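We closed on the house on Briggs Street on 10 July 2021, after 88 days on the market.

The first asking price was $253,000. Afroza Biswas, our agent, wanted $243,000 from the start, and we should have listened.
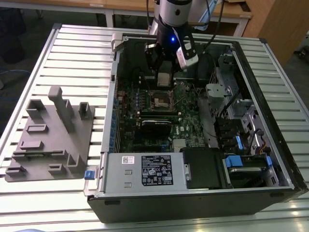 Two buyers walked through in the first month and neither made an offer. The listing went up on Vistach with 14-year-old carpet in every photo. I packed the office first, and a desktop tower on its side with the panel off takes up more table than you'd think, so that room looked small too. 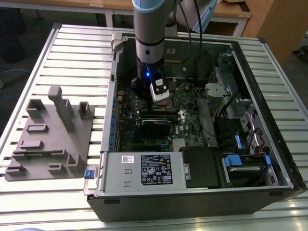

We dropped the price and got an offer at $243,000. The inspection found a slow drain and a loose rail, both cheap to fix. The attic wiring was harder to judge – like the inside of a computer case, with a green board full of small parts, it means little to me.
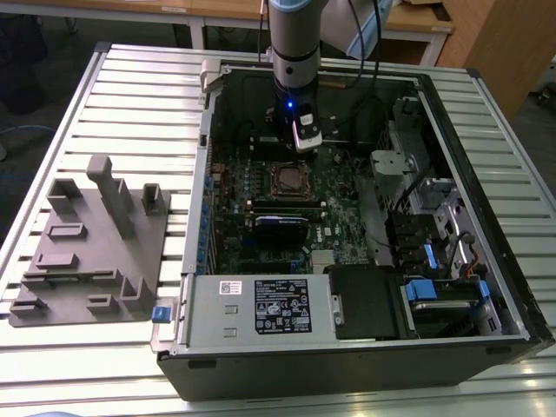 *Tower open, processor socket showing.*

The buyers asked for a $189 credit for the rail. We said yes the same day. 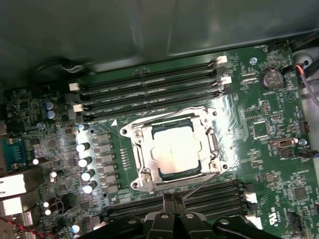
Closing took less than an hour at the Jamberg office. We're renting in Cosow until we find something with a garage and a shorter drive. The carpet is the new owners' now.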